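The bagging line at Kwan
By Pak-hei Kan

I worked the produce bagging table at Kwan for two years before the arms came in May. The job was putting mixed fruit in zip-top bags, closing them, and doing it again. On a good shift I did 740 bags. My wrists hurt by lunch.

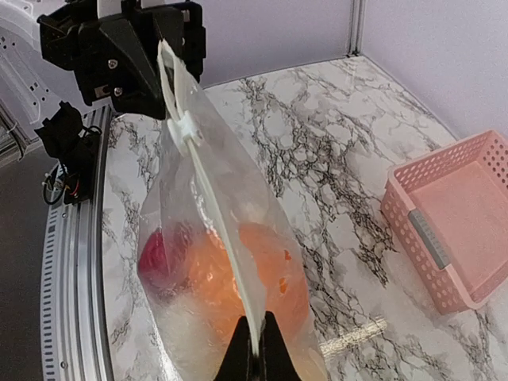 The arms are slower than I was. Management at Drorkura, which owns the building, says speed will come. Maybe so. What I care about is what happened to the five of us who stood at that table. Two moved to receiving. One left. The other two of us, me included, now look after the cells.

My new job pays 60 cents an hour more. I clear stuck bags, log errors and reset the station. It is easier on the body and harder on the head. The old table had talk. We knew whose kid was sick. Now I can go most of a shift without saying anything except a station number.

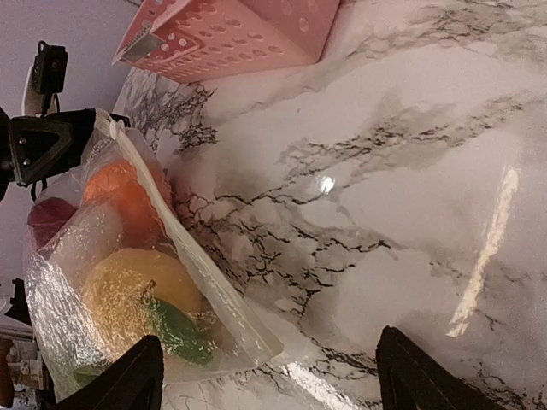 What I would ask for

Train people before the machines arrive. We got one afternoon, and the rest we learned by getting it wrong.

Put the pay in writing. My raise came with a new title, and the title can be changed back. At the Ivier site the workers asked for a signed rate and got it.

Let the people who did the work set the pace. I know a soft plum from a firm one by touch. I was asked about that once, in a hallway.
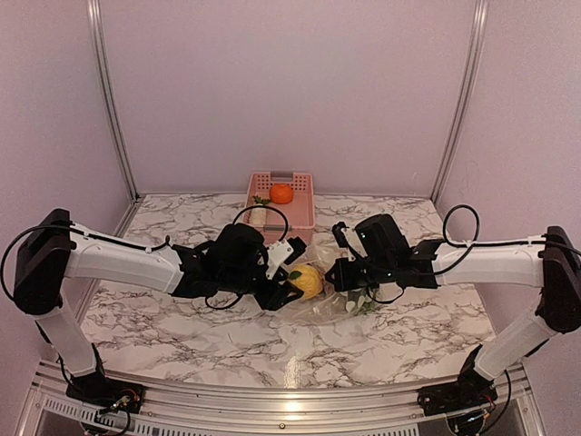 Two arms at the bagging cell, with a lemon and a clear bag on the table.

I don't want the old table back. I would like a second person on my shift, and I have put in for one.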